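Home | Breakfast TV | Drama | Streaming | Kit | Archive

Trenura catch-up box: two weeks of mornings

Jul 16, 2022
By Kurniawati Ngau

I watch a lot of breakfast television for this site, most of it late, so a box that promises to record every morning programme and cut out the dull bits sounds as if it was made for me. The Trenura costs £178. For that I'd want it to beat the recorder I already own, and after a fortnight I'm not sure it does.

Setting up took most of an evening. You plug in the aerial, join the wifi, then make an account with Olleria, the firm behind it, who want your postcode, your date of birth and a list of presenters you like. I skipped the presenters. It asked again the next day, and the day after that.

The big claim is "smart chapters". The box is meant to split a three-hour programme into news, weather, interviews and so on, and let you jump between them. News and weather it finds well enough, I suppose because they come round at fixed times. Interviews are another matter. When Wahyudi Hartono said his goodbyes on The Entili Breakfast earlier in July, after seven years on that sofa, I'd have thought any machine could spot the main event. Trenura filed the first half under Cookery and the second under Other. I found it by holding down fast forward, as I would have done in 1998.

Recording itself is solid. I set it for two programmes at once every day and it missed nothing, even on the morning Entili started early. The picture is as good as live. It also starts recording a few minutes ahead of time, so you don't lose the opening headlines, and I wish my old one did that.

The remote is poor. The pause button sits right beside the one for the shopping page, and both are the same shape. My sister Cempaka came round to see the Hartono farewell and managed to open the shopping page four times before the adverts. She has not asked to borrow it.

Then there's the extra charge. Chapters are free for 73 days and after that you pay monthly. The shop page mentions this, in the small grey type under the delivery times. Ikhsan Halim at Olleria told me by email that "most customers choose to carry on". I asked how many, and haven't heard back. Without chapters you have a plain recorder with a decent tuner and space for around a month of mornings, at a price well above other plain recorders.

Noboru Murakami, who edits these pages, likes his more than I like mine. He mainly uses it for quiz shows, and says the chapters land nearly every time on those. Fair enough. A quiz show has the same rounds in the same order every night, so I'd hope so.

If you only want to catch the weather and the papers before work, it'll do the job. If you watch for the people and the talk, wait for an update, or for the price to drop. Mine is going back to the Beltthorpe shop before the return period runs out.
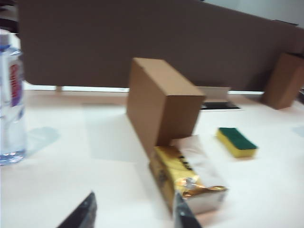

Readers' letters

Send us your own findings on recorders, good or bad, and say which programmes you tried them with. We print a selection every month.

Contact the kit desk | © 2022 | Back to top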